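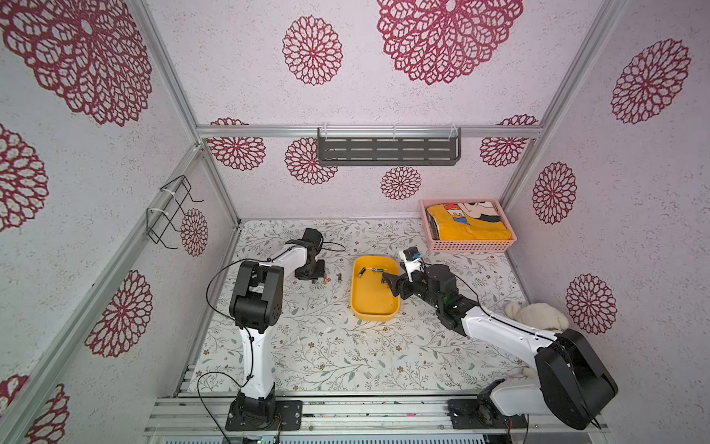
Drollidton's reader wrote back that the name on page 128 of the Zostov church register is Sang, with no second letter s, and that the clerk made his capitals that way all through July.

Nov 2, 2024. Checked it against page 70, same hand. I agree. Changed the surname on both baptism cards. The burial at Skornen, entry 362, is still unread.

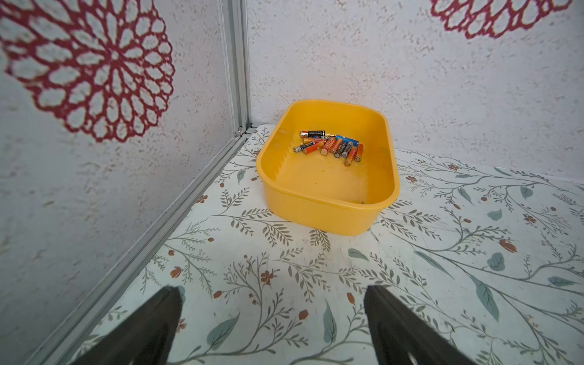
Page last changed: Nov 2, 2024

To do: order a better scan of 362 and compare the godparents on the 2 cards.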